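Boarding your pet over the winter break: what to know before you book

December
By Tiina Niskanen
3 min read

Kennels and catteries in the Landemska area fill up early for the winter break, and the Stallurura boarding house already has a waiting list for large dogs. If you plan to travel and your animal is staying behind, the notes below cover what most places ask for and what we suggest you sort out ahead of time.

Vaccination records

Every boarding facility we work with wants written proof of current shots. For dogs this means rabies, distemper and parvovirus, and nearly all of them now ask for kennel cough as well. Cats need rabies and the standard combination vaccine. The kennel cough vaccine should be given well before check-in, so please don't leave it to the last afternoon. If you have lost your card, the front desk can print a new one while you wait or send it straight to the kennel by email.

Some places also want a negative stool test from the past 6 months. Ask when you book. You can drop a sample off at the desk at any time during opening hours without an appointment.

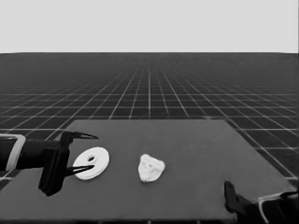
Food and medication

Bring your pet's own food. A sudden change of diet is the most common cause of upset stomachs we see in January, and it is easy to avoid. Pack each meal in a separate bag with the name of the animal on it, and add two or three extra meals in case your trip home is delayed.

Medication should stay in the original container with the label on. Write out the dose and the time of day, and say whether it goes in with food or is given by hand. Not every kennel will give injections. Grgić Kennels will do insulin for cats and dogs, but they charge extra for it and need to know when you reserve. If your pet is diabetic or has seizures, please call us before you book anywhere and we can talk through the options.

Pets that don't travel well

Older cats and nervous dogs are often better off at home with a sitter. Have the sitter come by at least once while you are still there, and show them where the carrier is kept. Leave a signed note that allows them to bring the animal in for treatment, with a spending limit if you want one. We keep blank forms at the desk and can put a completed one in your file.

Small mammals and birds can usually stay with a friend. Keep the cage away from drafts and from the kitchen.

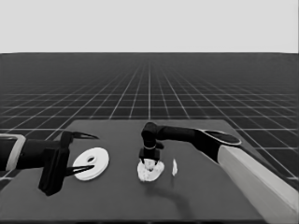
Computer rendering: robot arm and table

Microchip check

Of the 854 dogs and cats registered with us, 57 have a chip but no working phone number attached to it. A chip is of little use if the number is old. We will scan your animal free of charge through the end of the month and help you update the record. It takes a few minutes.

Diet orders

Clients who buy the Grokemix sensitive formula through us should place their order early this month. The supplier closes for the holidays and we expect only one more delivery before then. Orders can be picked up until 6 in the evening.

Questions about any of this can go to the front desk by phone or in person.

Contact us | Copyright Landemska Animal Clinic. All rights reserved. | Back to top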